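Nunberg Community Help > Home and Kitchen > Setting the table

Sauce bottle on a plate or straight on the table?

Posted by vincze56, 30th July

Hi all! I'm putting on a sausage sizzle lunch in August and I've got a nice white table I'd love to keep that way. Last time the tomato sauce left red rings everywhere and I spent 30 minutes scrubbing. I've started laying the ketchup bottle down on a round plate, with a little bowl and maybe a cup close by.
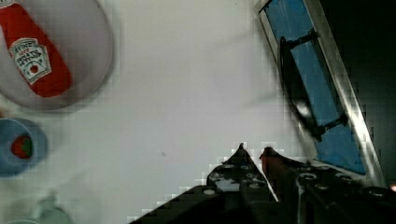 I love how cheerful the colours are against the white, but does the bottle need a whole plate to itself? And would you lay it down or stand it up? Keen to hear what everyone does!

nalto_kitchen

Plate, every time! Mine goes cap down in a mug between meals, then onto a plate once we sit down. Wipe the neck before you lay it flat and check the cap has clicked - that's where my drips always came from. A side plate with a bit of a rim is plenty.

Vokberg600

just use a tray

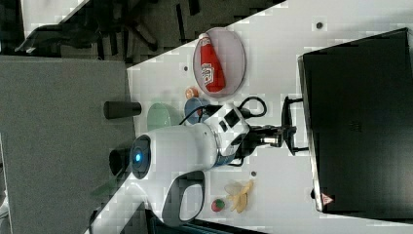 tableside_3

Lying across the plate is fine for a short lunch, and a raised rim is brilliant for catching dribbles! I'd group the cup and bowls near it so people aren't reaching over each other. Keep strawberries in their own bowl, well clear of the sauce. For old red marks, try bicarb and a damp cloth on a hidden spot first - it got my favourite bench looking gorgeous again. Have a great lunch!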